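Moving the shop tables from film finish to hardwax oil

I refinished the pine tables at the Saltier workshop in March, after putting it off through most of the winter. The old water-based varnish had failed in the usual places: along the front edges, and wherever a hot mug had been left. Local repair of a film finish leaves a visible step, so I stripped all of it.

Stripping was done with a card scraper first, then 120 grit, then 180. I stopped there. The Kinis oil data sheet says to go no finer than 180 on softwood, and my own test boards agree. At 240 the surface burnishes and the oil sits on top in patches.

Coverage was lower than the label claims. I used 221 ml on the first coat and 57 ml on the second, both applied with a white nylon pad and wiped back after 13 minutes. Pine takes oil unevenly between early and late wood, and the first coat looked blotchy until the following morning. I did not add a third coat. The second had already left a slight drag under the hand near the knots, a sign of excess that should have been wiped sooner.

Color is the main compromise. Plain oil pushes pine toward orange within a few months. The Ferri version has a small amount of white pigment and holds the raw look better, at the cost of hiding some grain.

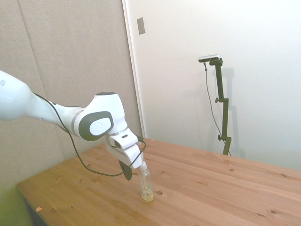

Pigmented oil on a pale species needs checking against a true white, since the eye adjusts quickly to a whole room of warm wood. The comparison is easy where a tabletop has a white robot arm over it: next to the casing, the pine still reads as light, with a warm honey-orange cast, a tone I am content with. Sample chips held against a painted wall gave me a less useful answer.

Maintenance so far is a damp cloth and a mild soap from Sedivitz, diluted roughly 1 to 200. Stronger mixes left a gray haze on the test boards. The edges get a thin wipe of oil when they start to feel dry. I still have to do the undersides.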